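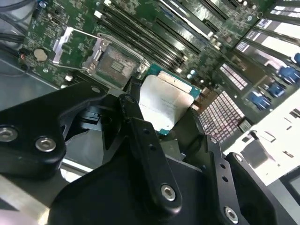

18 de febrero de 2026
Cuaderno de taller, banco de montaje

Retomo el cuaderno después de unos días sin escribir, que ya me vale, porque luego soy yo quien va preguntando a los demás dónde apuntaron las cosas. Hoy tocaba zócalo y procesador, la parte del montaje que más respeto me da y también, lo confieso, la que más me gusta. Tiene algo de relojería: la palanca arriba, el marco abierto, los pines al aire y uno conteniendo la respiración como si fuera a apagar una vela.

Apunto el orden tal como lo tengo ahora, para quien venga detrás y para mí mismo en septiembre, cuando se me haya olvidado todo:

Palanca de retención fuera y hacia atrás hasta que se quede sola.
Marco de carga levantado del todo. A medias no, que se vuelve a caer encima de los pines y entonces sí que tenemos un disgusto.
Mirar los pines con luz rasante desde dos lados. Si hay una pelusa, pera de aire, nunca un paño.
Procesador cogido por los cantos, buscar las muescas y presentarlo recto. Se deja apoyar, no se aprieta.
Comprobar que asienta por igual en las cuatro esquinas antes de bajar nada.
Marco abajo, palanca abajo. Esta última siempre va dura y siempre asusta un poco.

Lo de presentarlo recto lo subrayo dos veces. Uno llega al zócalo con el chip algo inclinado, eso es inevitable, y la tentación es dejar que se enderece él solo al caer. Los de Haltbridge nos contaron que habían perdido así una placa entera, con una fila de pines tumbada por una esquina que tocó antes que las otras. Así que se endereza arriba, en el aire, con calma, y solo después se baja.

Otra cosa que quería dejar escrita es lo de las bandejas, porque llevamos semanas dándole vueltas. Las que mandó Pradora venían con huecos lisos y el procesador bailaba dentro; al cogerlo había que pescarlo con la uña, y eso con los contactos debajo no me hace ninguna gracia. En las nuevas, las grises, el procesador va sujeto por arriba y por abajo y los dos costados quedan libres, que es justo por donde hay que agarrarlo. Parece una tontería, pero cambia mucho el gesto de la mano. Los soportes de la parte de arriba son para las otras piezas, cada uno con su forma, y se nota de un vistazo si falta algo por colocar.

También le he dado un repaso a la lista de material. La hoja compartida con Teshome decía 156 bolsas antiestáticas y la nuestra 100, y después de un buen rato buscando el fallo resultó que la nuestra era la de antes del último pedido. Corregida. El albarán bueno es el 3478; el 3696 es de Detlow y corresponde a disipadores, que no se mezclen otra vez, por favor. Los he puesto en fundas distintas.

Pendiente de limpieza: las ranuras de la superficie de aluminio, sobre todo junto al perfil del borde, donde hay un par de manchas oscuras metidas en la ranura. Probaré con isopropílico y un bastoncillo, y si no salen, con un cepillo de nailon. Lo haré sin placas cerca — ya tuvimos bastante con la pelusa del otro día.

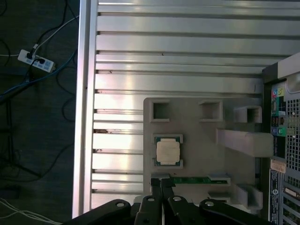

Conall Mulligan insiste en que las bandejas deberían llevar marcada la esquina del triángulo, porque en la suya se encontró el procesador girado un cuarto de vuelta y no se dio cuenta hasta tenerlo encima del zócalo. Dice que con un punto de pintura blanca en la esquina bastaría, y que de paso miremos si los soportes de abajo dejan rozar el canto al sacarlo, que a él le pareció notar un poco de resistencia.

Lo del punto me parece muy bien y lo voy a hacer mañana a primera hora, con el rotulador de pintura si todavía queda, y si no con esmalte. Lo del roce no lo he notado yo, pero tampoco lo he buscado. Pasaré una galga por el hueco antes de opinar, y si va justo le quitamos una pizca con lija fina, lejos del banco y con la bandeja vacía.

Queda por pedir pasta térmica, y devolverle a Detlow la llave hexagonal larga.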